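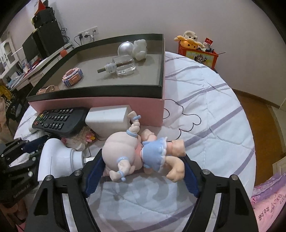 Funus Tidy, home package, 425 a month

Two stars. The Drendunden brochure promises a bedroom "reset" while you're at work. I gave it 16 evenings in October. Picking up one thing it has been shown before, fine – it can manage a TV remote most times. A doll with small arms and a ruffled top took 58 seconds, and it went in the wrong tray. 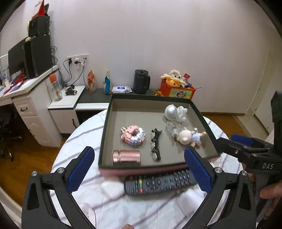 Sorting is where I lost patience. Small stuff goes in a tray, remote stays out, and it still needed me to confirm every other item on the app. My old Nadex vacuum at least leaves me alone. Support in Haverford says the spring update will help. Maybe – but I'd cancel now and look again after it ships.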